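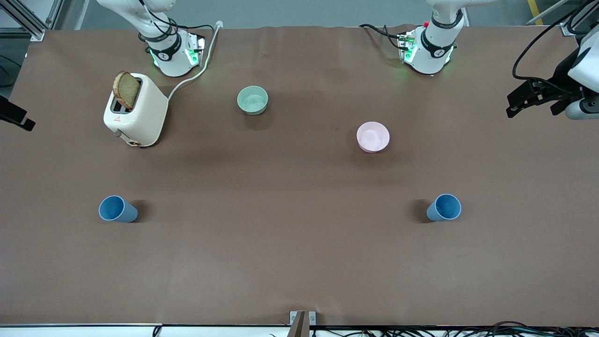

Nesrin Yalçınkaya, in her comments on the first draft, wrote that we had treated stale bread and wasted bread as if they were the same thing, and that in most homes a loaf spends its last days as toast. We have rewritten this section with her point in mind. Toasting is the commonest second use of bread in our records (Figure 2), and it has its own place in the coding scheme.

Figure 2. Brown bread in a pop-up toaster. Toasting was coded as "second use" when the diary described the loaf as past its best for eating fresh.

4.2 What happens to the end of the loaf

The diaries kept by the 24 Kallden households contain 1,254 entries in which bread was eaten, given away, stored or thrown out. Households kept them for 12 weeks. Entries were made on paper and typed up by the second author. Where an entry could be read in more than one way, we went back to the household by telephone. A few could not be settled like this and were left out of the counts that appear in the appendix.

We began with the simple idea that waste would follow household size. Single people would buy a standard loaf, fail to finish it, and throw out the remainder. Larger households would get through a loaf before it turned. The diaries support this only in part. Several people living alone wasted almost nothing, and they did it by freezing the loaf in halves on the day they bought it. The heaviest waste came from households in which more than one adult did the shopping and no one had checked the bread bin beforehand. A second loaf was opened while the first was still in use, and the older one was then ignored.

The word "stale" caused trouble throughout. Some participants used it for bread that was slightly firm. Others kept it for bread that could not be cut without effort, and one household used it for anything bought the day before. Kenta Kubo suggested that we drop the word from the coding altogether and record what people did with the bread in place of what they called it. We followed that advice. The codes used from this point on are: eaten fresh, toasted, cooked, frozen, fed to animals, composted, and put in the garbage. Toast made from a newly opened loaf is counted under eaten fresh, as long as the diary makes this clear. Bread toasted straight from the freezer was harder to place. We coded it as frozen at the time it went in and as toasted when it came out, so that one slice may appear in the record 2 times.

Toasting was mostly a breakfast habit and mostly done by the slice. It dealt well with bread that had dried out and badly with bread that had gone soft or picked up a smell from the cupboard. Participants were firm that mould ended the matter, although they disagreed on whether the clean part of a mouldy loaf could be kept. Some cut generously around the spot. Some threw out the whole bag. Parents of young children nearly always threw out the whole bag, including those who said they would have eaten the clean part themselves before they had children.

Crusts and heels need separate mention. The heel of the loaf was the piece most often left behind, and in some homes it stayed in the bag as a sort of cover for the slices next to it. When the last good slice had gone, the heel was thrown out with the bag and often not written down. We noticed this only at the exit interviews. The diaries therefore understate waste by an amount we are not able to estimate, and the households that were most careful in other respects may be the ones for which the gap is largest -- a careful person who does not think of the heel as bread will not record it.

Cooked uses were less common than we had expected from the earlier literature on thrift. Bread pudding, stuffing and crumbs came up mainly on weekends and holidays, and mainly in the diaries of people over retirement age. Younger participants knew of these dishes but said they did not keep enough old bread at one time to make them. A participant in her thirties wrote that by the time she had enough for a pudding the first pieces had gone green. Freezing the ends as they came would have solved this, and two of the older households did so with a bag kept for the purpose.

Storage made a difference, though perhaps less than advice to consumers tends to suggest. Bread kept in the fridge dried out sooner and went mouldy later. Households that toasted most of their bread did not mind the dryness and were content with the fridge. Households that ate sandwiches disliked it. We see no grounds in these data for a single piece of storage advice that would suit both groups, and the leaflet used in the Kozan campaign, which told all residents to keep bread out of the fridge, may have been of little use to people who mainly eat toast.

One further point concerns price. Participants who bought from the bakery counter spoke of the loaf with more interest and described it in greater detail, but they did not clearly waste less of it. Bakery loaves had no preservative, hardened quickly, and were awkward to slice thinly enough for toasting. Packaged sliced bread lasted longer and fit the toaster. Its low price also made it easy to throw out, and several people said so in nearly the same words.

The next section takes up the frozen loaves, where the diary entries and the freezer checks made in March do not always agree.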